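Chapter 5
Letting Go: Release Faults in Two-Finger Grippers

Most of the work in the early chapters went into picking things up. We looked at how a gripper closes on an object, how hard it should squeeze, and how it can tell whether it has hold of anything.

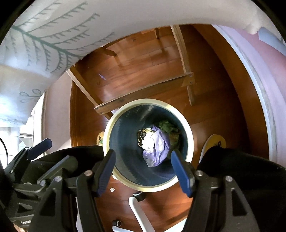 Letting go gets much less attention. In most project plans it takes up a single line: open the fingers. The object falls, the arm moves off, and the task is marked complete. When the object is a wooden block or a full bottle, that one line is usually enough. The weight of the object does the rest.

Household trash is harder. A candy wrapper weighs almost nothing. It folds, springs back, holds a static charge, and may have something sticky on it. A soft ribbed finger pad, chosen because it grips well, will sometimes go on gripping after the finger has opened. The wrapper hangs from one pad by a corner. The machine, which has been told to open and has opened, has no reason to think anything is wrong.

This chapter is about that kind of fault. It begins with a case in which a stuck wrapper led to a jammed wrist and a pinched hand, and it uses the case to introduce the ideas you will need for the rest of Part 2.

What you should be able to do after this chapter

Explain the difference between a commanded state and an observed state, and find places in a task plan where one has been taken for the other.

Describe the common ways a light object can fail to leave a gripper.

Write a release check that does not depend on finger position alone.

Set safe rules for a person reaching into the work area of a stopped machine.

Read an incident log and put its events in order.

Before you start

You will need the section on finger position sensing from Chapter 3 and the stop categories from Chapter 4. If you skipped the exercise on reading motor current, go back and do it now. We use the same method in Section 5.4 and do not repeat the steps.

5.1 The Mala incident

Mala was a trial of a floor-tidying robot in a block of furnished apartments in Peranthorpe. The robot was the Gbeho, made by Kallari. It had a wheeled base, a single arm, and a two-finger gripper with soft pads. Its job was to pick small litter off the floor and drop it in a round open bin. The bin stood wherever the tenant kept it, often beside a table or a desk chair, and the robot found it again at the start of each run.

The drop routine had been taught from demonstrations. Staff had carried hand-held grippers through the job in ordinary rooms, picking up wrappers and scraps and releasing them over a bin. The recordings covered a good range of floors, bins and lighting. They had one gap, and it matters for what follows. Whenever a wrapper stuck to a pad, the person holding the tool gave it a small shake or tapped it on the rim, and the wrapper came off. The people preparing the data saw these shakes as untidy motion and trimmed them out. The robot therefore learned a clean drop: move over the bin, open, wait, retreat.

Before the trial began, the drop routine was run 1000 times on a test floor without a recorded failure. We will return to the word "recorded."

The incident took place in October. A Gbeho unit was working near a dining table. It picked up a foil-lined snack wrapper, carried it to the bin, and opened its fingers. The wrapper stayed on the left pad. The robot waited 2 seconds, as programmed, and then backed away with the wrapper still attached. The log shows the item as delivered.

The robot went on to the next piece of litter. With the wrapper folded between pad and object, the fingers could not close to the expected width. The software read this as a thicker object and raised the grip force. On the way back to the bin the loose end of the wrapper was drawn into the open linkage behind the left finger. The finger stopped partway. Motor current rose, the controller called a protective stop, and the arm halted above the bin with the gripper half open.

The tenant saw a piece of wrapper sticking out of the finger and pulled it. The wrapper came free, the position reading changed, and the controller took the change to mean that the blockage had cleared. It resumed the opening motion. The tenant's finger was between the linkage plate and the pad. The injury was a bruise and a small cut. The tenant pressed the stop button on the base, and the unit stayed off until an engineer came to collect it.

5.2 Sorting out what went wrong

It is tempting to say that the wrapper caused the incident, or that the tenant should have kept clear. Neither answer helps you design a better machine. Wrappers will stick, and people will reach for things that look stuck. Both should be treated as normal events.

Go back through the account and look for the places where the machine held a belief that was false. The first is at the bin. The controller knew the fingers were open, because the position sensors said so. It recorded that the item had been delivered. Those are separate facts. The first was measured and the second was assumed. In this book we call the first an observed state and the second an inferred state, and we mark them differently in every task diagram.

The second false belief came at the next pickup. A wider reading than expected was explained as a thicker object. That explanation fit the numbers, and the software had no other explanation to choose from. A fault that has not been named in the software will be filed under something that has.

The third was at the stop. The protective stop worked as designed. The trouble was the condition for leaving it. Kallari had allowed an automatic restart when the blockage cleared, so that the robot would not sit waiting every time it brushed a chair leg. For the base this made fair sense. The same rule had been applied to the gripper, where the most likely reason for a blockage to clear is that someone has cleared it by hand.

Now return to the test runs. A run was counted as failed if the gripper did not reach the open position over the bin. The bin was not inspected after each drop. Some wrappers may well have stuck during those runs and fallen off later, and the test had no way of showing it. The result was a good measure of how reliably the fingers opened and told the team very little about release.

Key terms

Commanded state: what the machine has been told to do.
Observed state: what a sensor reports.
Inferred state: what the machine concludes from a command or a sensor, without measuring it.
Carryover: an object or part of one that stays on the gripper after a release.
Automatic restart: motion that resumes without a person asking for it.

5.3 How light objects stay behind

There are several ways for carryover to happen, and they call for different remedies.

Sticking. Sugar, grease or glue on the object holds it to the pad. Sticking gets worse over a run as residue builds up. Cleaning the pads on a schedule helps more than any change in software.

Static. Thin plastic film picks up a charge when it is dragged over a floor or peeled from another surface. It clings to whichever pad it touches last. Dry rooms are worse.

Snagging. A crumpled wrapper has folds and points. A fold can hook over the tip of a rib or work its way into a gap in the linkage. Cutouts in the linkage plates save weight, but each one is a place where film can enter.

Rim contact. The fingers open so wide that one of them meets the wall or rim of the bin, and the object is held against it. When the arm lifts, the object comes up too. This is common with narrow bins and with drop points taught too low.

Draft. The object does leave the gripper, but the arm retreats fast and the moving air pulls it out over the rim. Strictly this is a placement fault. It belongs with the others here because the log looks the same in every case: fingers open, item delivered.

Pads that are good at picking up film are often poor at releasing it. Deeper ribs reduce the contact area and let go more easily, at some cost in grip on flat items. Section 5.5 compares pad shapes.

Safety note

Never reach into a gripper that has stopped on its own. A stopped finger may still be under power and may be pushing against the thing you are about to remove. Press the stop button first, check that the status light shows power removed from the arm, and use a tool to pull the material out. This applies in the lab as well as in the field. If you work in a pair, the person at the stop button does nothing else until the gripper is clear.

Hand-held grippers have no motor in most teaching labs, but the linkages pinch just as well when someone squeezes the handle. Keep your free hand away from the plates.

5.4 Checking a release

The simplest check uses equipment the gripper already has. After opening over the bin, raise the arm until the pads are clear of the rim, close the fingers gently on nothing, and compare the final width with the width recorded for clean, empty pads. A folded wrapper will usually hold them apart. A single layer of thin film may not, so the check will miss some cases, and you need to know how many before you rely on it.

Start by measuring the empty width of your own gripper. Close it with clean pads, write down the reading, open it, and repeat until you have a fair picture of how much the reading wanders. Then place one layer of film on the left pad and do the same. Plot both sets on one axis. Where the two sets overlap, the width reading cannot tell you whether the pad is clean, and you will have to look at motor current or use a camera.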